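Open Day at the Jollitbridge Disassembly Lab: Notes From a Visit

Filed under: Site visits

The lab at Jollitbridge opens its doors once a year, and on September 18, 2018 I went along with a group of 14 people, mostly from repair shops and recycling yards. I run the intake side of a small refurbishing business, so my interest was narrow. I wanted to know whether a robot can take the hard drives out of used office computers without wrecking either the drive or the case, and what happens when it goes wrong.

The second question got more time than anyone had planned. The cell stopped on a fault during the morning demonstration, and the staff decided to spend the rest of the session on it.

Ilse Wendt met us at the door and handed out safety glasses. The rules were short. Stay behind the yellow line, keep bags off the floor, and don't reach over the table even if the arm is standing still. She repeated the last one. An arm that looks parked may be waiting for a signal, and from where a visitor stands there is no telling which.

The job itself is easy to explain. The computer goes on the table on its side with the cover already off. The arm finds the drive, grips the plastic caddy, releases it, lifts it clear of the case and stands it in a slot in a tray. In a shop like mine a person does this by hand and thinks very little about it.
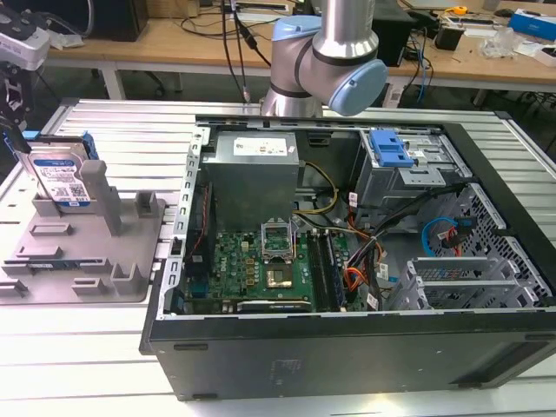
Desktop tower open on the slotted table, with a drive in its caddy standing in the fixture tray.

Chak-lun Cheng ran the demonstration. The first three drives went fine. On the fourth, the gripper closed on the caddy and began to lift, and one side of the caddy stayed hooked in the bay. The arm kept pulling. The case slid a little on the table, there was a loud crack of plastic, and the arm went into a protective stop with the drive half out.

Nobody was hurt and nobody was near it. The staff took their time anyway. Cheng pressed the stop button, although the arm had already stopped by itself, and put a tag on the pendant so that it could not be restarted from the desk. Then they left everything in place and looked at it.

The log was put up on a screen for us. The force limit for the lift was supposed to be 20 newtons. It had been set to 47 the week before, during tests on a different case with a much stiffer latch, and it had not been set back. At the lower figure the arm would have stopped before the case moved. At the higher one it dragged the case first and broke the latch second.

Wendt said the number was the easy part of the fault. The harder part was that the program had no way of knowing whether the caddy was free. It checked that the fingers had closed on something, and it took that as permission to lift. Pressing on a latch from one side may release it or may only bend it, and the position of the fingers comes out nearly the same in both cases. The camera at the wrist does see the caddy from close up, but much of its view is taken up by the gripper.
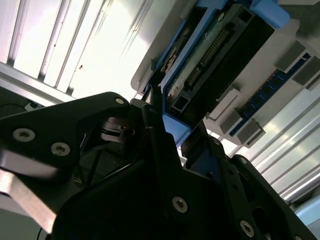 So the plan is a short test pull. The arm will move the caddy a very small distance, compare the force with what a free caddy gives, and back off if the reading is too high. After two failed tries it will stop and call a person. Cheng expected to have this running in October. Until then, the limit is locked and changing it takes two people.

I asked about clamping the case down. They have clamps, and they took them off because the cases vary so much in size and loading was slow. After what we saw, the clamps are going back on for anything that gets pulled upward. It seemed to me the simplest fix of the day.

There was also a talk about damaged drives. A drive that has been twisted or dropped can still look perfectly good from outside. The lab now treats any drive from a stopped cycle as suspect and keeps it in a separate bin, even if it reads normally. We do less than that at our shop and I have already changed our sheet.

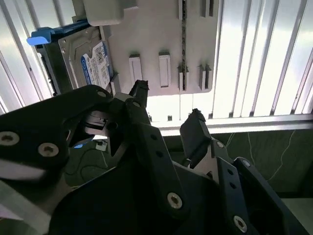
Gerd Baumgart objected that a separate bin does not help much if the label stays with the case, and that he would want the stop recorded against the serial number of the drive. Wendt agreed and wrote it on the board. He also asked how many cycles they had run before this. The answer was 1,000 on the old setting, with stops now and then but no broken latches.

The cell stayed off for the rest of the visit. We were shown the tray printing instead, and coffee was in the front office. Next year's sign-up goes through the same page as this year's. Closed shoes are required, and parking is behind the building.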